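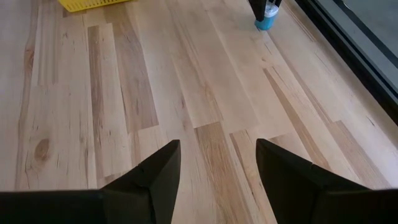 Light wooden tabletop in pale and darker boards

Dridis Credit Planner, Student Edition

May
By Marjatta Lahtinen
Print | E-mail

The Dridis Credit Planner is a paper planning book for students who are working toward a degree at more than one college. It keeps finished classes, classes in progress and classes still to be taken in a single place, with room to note how each one counts at the school where it was taken and at the school where it will be used. It is made by Kemppainen and sold through the campus stores at Mastville and Farnalstead, or by mail.

Most students who buy the planner have credits from an earlier school, or from high school classes that carried college credit. A transcript lists those classes, but it does not say which requirement each one fills somewhere else. The planner has a separate line for that, to be filled in after the new school has sent its credit review.

What is in the book

The book has 70 pages on heavy paper that takes pencil and pen. Each term gets a facing pair of pages. The left page is for class names, course numbers, credits and final grades. The right page is for requirements, and it has a narrow column for the name of the person who approved a substitution and where the approval was sent. Students tend to skip that column and should not.

Ten pages at the back are set aside for degree checks. Bring the book to the meeting and copy the open requirements onto the next free page while the adviser has the record on the screen. There are two pockets inside the rear cover – the larger one takes a folded transcript, and the smaller one is meant for receipts and placement test results.

The spine is wire bound and the book lies flat when open. The cover is plain gray card with a space for a name and student number. Pages can be torn out along a punched line, although a page that has been signed by an adviser is better left in.

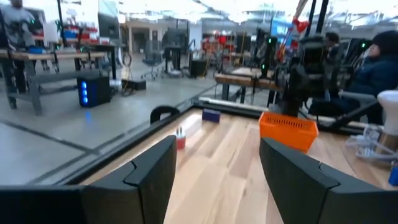
Quarters and semesters

The standard book is ruled for semesters. A quarter version has the same number of pages but allows for more terms in a year, and it has a small conversion table at the front. Two quarter credits do not equal two semester credits, and a mix of both on one page is the most common mistake we see in books sent back to us with questions. Students moving from a quarter school to a semester school should order the quarter version and write the converted number in the second credit column.

Ordering

State which version is needed when ordering. Campus stores carry the semester version all year and the quarter version on request. Mail orders normally take about 10 days. Advising offices that want copies for new students can order by the box and may have the school name printed on the cover.

Refill pages are sold separately and fit both versions. Unused books can be returned to the store where they were bought, with the receipt.

Print | E-mail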